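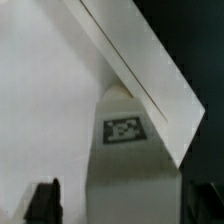

This page was last changed on Thursday, December 19, 2019, at 14:19.

The Fladberg Lantern Supper is a yearly charity meal held in the town of Fladberg on the second Saturday of November. Restaurants, bakeries and home cooks serve food at long tables on Melis Street, and the money raised pays for family rooms, toys and travel costs at the Billico Children's Clinic. It is one of the best-loved evenings in the town's year, and certainly the best fed.

Origins

The supper grew out of a noodle stall run by Ottavio Zuccaro, a cook whose daughter had spent a winter at the clinic. Zuccaro gave one night's earnings to the parents' kitchen there, then asked his neighbors on Melis Street to join him the next year. Fourteen kitchens said yes! The lanterns came from the bakery across the road, which had been using them in its window, and they gave the event its name.

The meal

Guests buy a paper lantern in place of a ticket and hang it over their seat before sitting down. Each kitchen brings one dish, large enough to be passed from hand to hand, and the order of dishes is drawn from a soup pot in the afternoon. This can lead to dessert arriving first, a result greeted with loud cheers. Dumplings, bean stew and orange cake appear nearly every year — the orange cake is made to Zuccaro's own recipe and is usually gone within minutes.

Children who have been patients at the clinic light the first lantern. A short parade follows, with drums, from the clinic gate to the head of the table.

Trarko Round-Up

The Trarko grocery stores take part through the Round-Up, in which shoppers raise their bill to the next whole dollar during the two weeks before the supper. Ottavio Lombardi, a former store manager, started it at a single checkout. He shares a first name with the founder, and the two are known locally as "the Ottavios." Lombardi still rings the bell that opens the meal.

Attendance

The supper seated 1,102 guests in 2018 and 1,105 in 2019, when three chairs were squeezed in at the clinic end of the table. Seats are sold from the bakery counter only, and the line on the first morning has become a cheerful gathering of its own, with free coffee and a good deal of singing.

In wet weather the tables are moved into the covered market, where the lanterns hang from the roof beams.

See also
Billico Children's Clinic
Melis Street
Food festivals in Fladberg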